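The Giltik road is open again

Good news for anyone who likes their mountains with a bit of tarmac: the pass road from Plarken up to the Giltik huts has reopened for the summer, all 41 kilometres of it, and the snow poles are already down on the lower half. We drove it last week with the windows open and had to stop four times in the first hour just to look (the larches are that bright new green and there was still ice on the top tarn!).
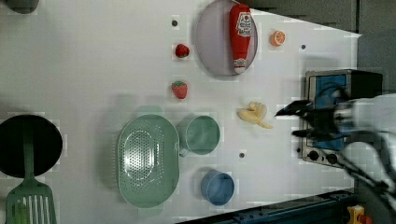

Start from Plarken early if you can. The road leaves town beside the old sawmill, follows the river as far as the Gape turning and then climbs properly, gaining 1,000 metres in a string of hairpins that are great fun in a small car and rather less so in a long one. There's a lay-by after the last bend with a bench and the best view of the Bristska ridge anywhere on the route.

The Gape campsite has opened its upper field as well, with pitches right along the stream. Bring a warm sleeping bag, as June nights up there still dip close to freezing. 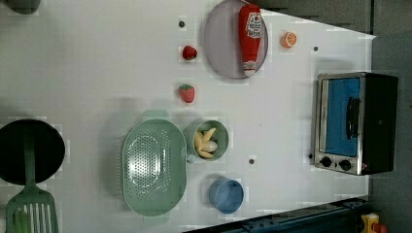 Can you get to the huts without a car?
The summer bus runs from Plarken station twice a day, at 8.15 and 13.40, and stops at Gape and at the Giltik car park. It takes bikes on the back, though only a few, so turn up early.

Walkers have plenty to go at from the top. Our favourite is the path to the Bristska waterfall, an easy couple of hours there and back, with marmots whistling at you for most of it. The stone steps near the falls have been relaid and the handrail is new this year.

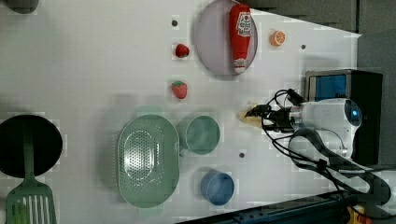 If you want something longer, the ridge path carries on past the falls and drops down to Gape through the woods. Expect a full day, and some old snow in the gullies until July. Poles are a real help on the way down.

The Giltik huts are taking bookings now, and the small ones by the lake go first. 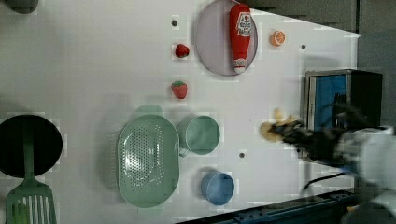 They have stoves, bunks and blankets, and the lake is a two-minute wander from the door. Swimming is allowed, and yes, we did, very briefly! The road stays open until the first heavy snow, usually in November.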